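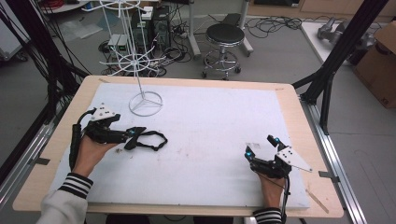
Fig. 1. White wire stand with ring base, set on foam board.

Home | Modules | Handouts | Reading | Contact

PRAMCOMBE EVENING COURSE: DISPLAY AND SMALL PROPS
Handout 4: Wire stands and what to put under them
Tutor: Braulio Medrano

Read this before Monday. I know which of you didn't read Handout 3.

1. The base
A ring base with three spokes is a modest thing asked to do a great deal. All the weight above goes down one rod to the centre, so the ring must sit flat. Press lightly on the rim at several points. If it rocks, bend it back before you hang anything on it. Folded card under one side is how the November display met the floor.

2. The upper rings
The spoked rings higher up look like wheels, and every year someone tries to spin them. Load opposite spokes in pairs, light items first. The stand in Fig. 1 is tall for its footprint, so keep the heavy stuff low.

3. The board
White foam board saves the table and shows every mark. Grey smudges come with use and are not grounds for a new sheet. Debris specks are another matter: brush them off first, as a crumb under the ring will tilt the whole affair. Our sheets are stock no. 2455 in the Jultov cupboard. Please sign for them.

4. Elbow room
Leave the stool behind the table until you need it. It has castors and will wander.

For next time: sketch a stand of your own and mark where the weight goes.

Pramcombe Evening Courses, Room 82 | Copyright | Back to top

Comments (3)

Espinoza: Mine leaned even with a flat ring. Bent rod?
B. Medrano: Very likely. Roll it on the table and see.
Nemotier: I did read Handout 3.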